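About Festeck

Festeck is a wholesale company for household goods in Skandmont. We supply small shops, guest houses, school kitchens and canteens with the simple things they use every day: cups, bowls, trays, storage boxes, brushes, table covers and hooks. We opened in March with one rented room and a telephone line shared with the bakery next door. Today we are 36 people and we have two warehouses, one on the Yang road and one beside the old freight station.

The beginning was slow. Our first customers were village shops which the large distributors did not want to visit, as their orders were too small. We put the goods in a van and drove to them. Some of these shops still buy from us, and they still like to order by telephone after lunch, when the shop is quiet. We keep one line open for them until 6 p.m.
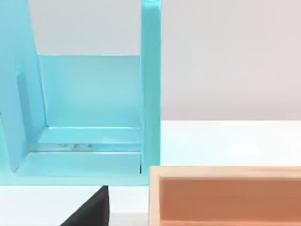 In our catalog there are 1402 articles at present. We do not wish to make this number much bigger. Each time we take a new article, we ask our sales team which old one can leave, and this discussion is sometimes long. The enamel soup ladle has been on the list for leaving four times and it is still with us, because the school kitchens always write to us when they hear of it.

What we sell under our own name

Most of our goods come from other makers, and we sell them with the maker's name. Since we moved to the Yang road we have also a small line of our own, called Travik. It contains drinking cups, bowls, lids and sorting trays. The Travik line is ordered in runs of 1000 pieces, so the colors can be a little different from one run to the next. If you need all your pieces in exactly the same shade, please tell us when you order and we will pack them from one run. 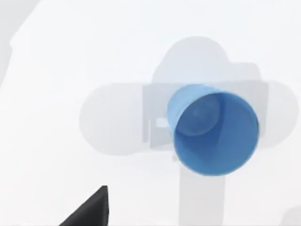
School kitchens are the customers who taught us the most. They wash everything many times a day, they stack everything, and they lose lids. From them we learned that a decoration on tableware is usually a disadvantage. They ask for a cup like the blue one here, with smooth walls, no text and a wide round opening, so the person washing it can see the bottom easily. When a kitchen asks us for advice, we recommend one color for each dining group, and to buy some extra pieces in the first order.

Guest houses think differently. They want their tables to look like home, and for them we carry mixed sets and table covers in cotton. These are packed by hand in our second warehouse, together with the brushes and the smaller kitchen tools.
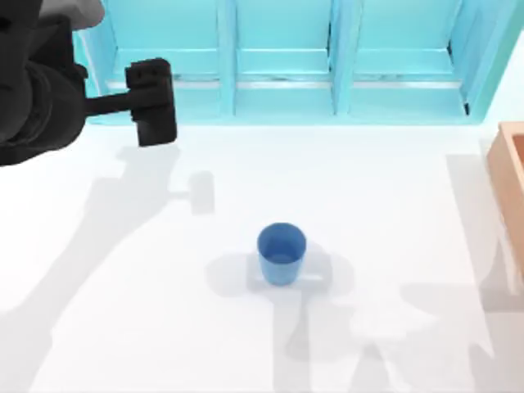 Turquoise shelving unit and black robot arm

How we work with customers

Every customer has one contact person in our office. This person takes the order, follows the delivery and answers if something arrives broken. Broken pieces are replaced with the next delivery, and you do not need to send them back to us. A short message with the delivery number is enough.

We deliver to all villages in the Skandmont valley. For places higher than the pass, the delivery depends on the road in winter, and we call you in the morning if the van cannot go.

Visitors are welcome in the showroom on the Yang road. Please call before you come, as the parking area is small and the trucks are unloading there until 10 a.m. Private persons can also buy from us, but only in full boxes.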